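Carnet d'atelier, 29 décembre 2018
Temps de lecture : 4 min

Atelier quasi vide entre les fêtes, chauffage au minimum, et je me suis dit que c'était le bon moment pour reprendre la question qu'Augustina m'avait lancée en septembre et que j'esquive depuis : est-ce que le bras peut ranger et plier à notre place, oui ou non ? Elle parlait de la vaisselle, des chiffons, des emballages, bref de tout ce qui traîne sur l'établi en fin de journée. J'avais répondu « presque ». Bon, j'ai voulu voir ce que valait mon presque.

Côté rigide, je suis plutôt content. Le programme que Fuseini appelle Sumoto (je ne sais toujours pas d'où il sort ce nom) prend un gobelet, le pose dans le bac, recommence, et je peux boire mon café sans surveiller. Il faut que les gobelets soient debout, hein. Couchés, il les pousse devant lui comme un chat, et le temps que je me lève il y en a un par terre. J'ai noté ça dans la liste des choses à reprendre, sous la ligne sur les tiroirs, qui n'a pas bougé depuis l'automne !

Le reste de la matinée, je l'ai passé sur le mou. Et là, c'est une autre histoire. Un gobelet reste un gobelet quand on l'attrape, alors qu'un truc blanc, fin et plié change de forme dès qu'on l'effleure, et tout ce que le programme croyait savoir de ses bords est à refaire. J'ai fait 30 essais de saisie par le bord, toujours sur le même plateau, en remettant tout à plat entre deux. Résultat : 11 prises correctes du premier coup, 5 où il attrape deux épaisseurs au lieu d'une, et le reste à côté, soit trop haut, soit carrément dans le vide. Config 1101 pour tout le monde, je n'ai rien touché en cours de route (j'en mourais d'envie).

Ce qui m'embête le plus, c'est la lumière. Le blanc sature sur la caméra du poignet, les plis disparaissent dans une grande tache, et le programme va chercher un bord là où il n'y a qu'un reflet. Fuseini propose de baisser l'exposition. J'ai essayé en vitesse sur deux ou trois prises : on récupère les plis, mais les doigts noirs se confondent avec l'ombre sur le plateau et on ne sait plus bien où s'arrête la pince. Il faudrait peut-être déplacer la lampe, tout bêtement. Le pied Plikberg est toujours dans la réserve, je crois, derrière les cartons d'Agyeman.

Autre chose, la force de serrage. Trop doux, ça glisse au moment de tirer. Trop fort, ça marque, et le faux pli gêne pour la prise suivante. Je suis resté au réglage intermédiaire, sans conviction.
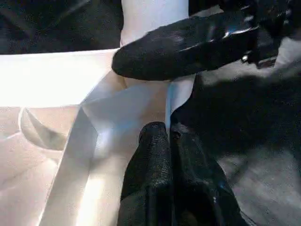 Donc pour Augustina, ma réponse du jour : ranger des gobelets debout, oui, tous les soirs si elle veut. Plier, non, pas encore, et pas dans les prochaines semaines. Pincer un bord correctement une fois sur trois, ça fait une jolie démo si on choisit bien son moment, mais pour une corvée c'est inutilisable, je vais plus vite à la main et sans jurer. Elle va me dire que l'équipe de Flultthorpe y arrive. Peut-être, mais je voudrais voir leurs ratés avant de me vexer.

À faire à la rentrée :
- lampe sur le côté, refaire la même série sans rien changer d'autre
- demander à Fuseini s'il peut rejeter les bords trop lumineux avant la saisie
- tester un tissu foncé pour comparer
- les gobelets couchés (soupir)
- racheter du café

J'ai tout éteint et laissé le bras en position repos. La série est sur le disque partagé, dans le dossier de la config. Fuseini, si tu passes avant moi, ne déplace pas le plateau, j'ai mis des repères au scotch et ils tiennent mal.

Dans le même carnet
Sumoto et les gobelets, premiers réglages
Ouvrir un tiroir : pourquoi ça coince
Étalonner la caméra du poignet sans s'énerver
Visite chez Flultthorpe, notes en vrac
Chiffons, éponges et autres ennemis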